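What Is a Startup, Anyway?

by Rory Matheson
October 9, 2025

My niece asked me this at dinner and I gave her a terrible answer. I said something about "scaling" and she went back to her noodles. So I'm having another go, and this time I've thought about it first!

A startup is a brand new company that is still figuring itself out. Your corner bakery was new once too, but the baker already knew that people like bread. A startup is trying something where you can't be so sure. Will anyone want it? Will they pay for it? How much? The people who begin one are called founders, and they spend a lot of their time guessing and then checking their guesses.

The checking part is my favorite, so let's start there.

Say you want to sell a lunch box that plays a song when you open it. You love it. Your grandma loves it (she loves everything you do). That doesn't tell you much yet. So you make one quick, wobbly lunch box out of stuff from the kitchen drawer and show it to kids who don't know you. Grown-ups call that wobbly one a prototype. It doesn't have to be pretty. It just has to be real enough that people can tell you what they think of it.

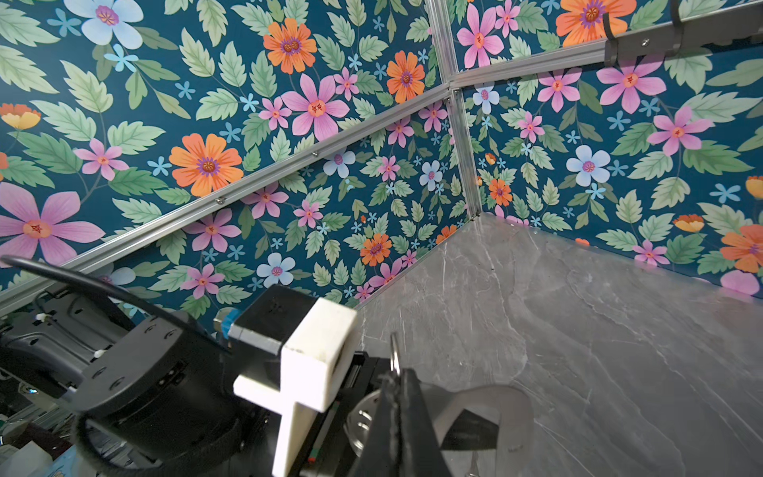

Flowery walls and a marble-patterned tabletop.

I had a startup of my own once, with my friend Abundio Montes. It was called Kandside and we wanted to help people in our town, Vedley, swap board games with their neighbors. We were sure everyone would want to swap the big fancy games. We asked 124 people, and most of them said no thank you, those are the ones I want to keep! What they wanted to swap was puzzles. Once you've done a puzzle, you've done it. We hadn't thought of puzzles at all.

So we changed the plan. Founders have a word for that too - a pivot. It's what you do in basketball when you keep one foot planted and swing around to face another way. We kept the swapping and turned toward puzzles.

Now, money. A startup needs some before it earns any, and that's a funny problem to have. Imagine a lemonade stand. You need lemons, cups and sugar before you've sold a single drop. Maybe your aunt gives you $20 for supplies, and you agree that she owns a little piece of the stand. If the stand does well, her piece is worth more. If it rains all summer, she might not get her $20 back. Your aunt is an investor, and the piece she owns is called a share.

Let's pretend the whole stand is cut into 100 shares and she gets 2 of them. You've still got 98, so you're very much the boss. 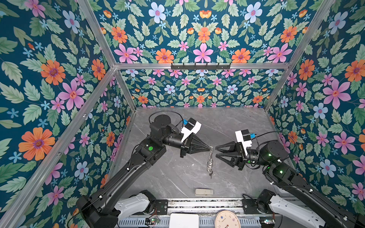

Two black robot arms, one of them holding a bunch of keys.

Do most startups work out? No, lots of them close. Kandside closed one March, and I was pretty sad for a while. Then Abundio went off to work at a company called Plillov, I started writing, and we both still use things we learned back then. I'm much better at asking questions now. I'm still bad at spreadsheets.

A few words to try out at dinner:

Founder - a person who starts a company.
Customer - a person who buys what you make.
Prototype - a first rough try.
Pivot - changing your plan after you learn something.
Investor - a person who puts in money and gets a share.

If you've got an idea, write it down and then ask five people who aren't related to you. Let them do the talking (this is hard, I still interrupt). Next time I'll tell you about profit, and how we once spent more on stamps than we made all week.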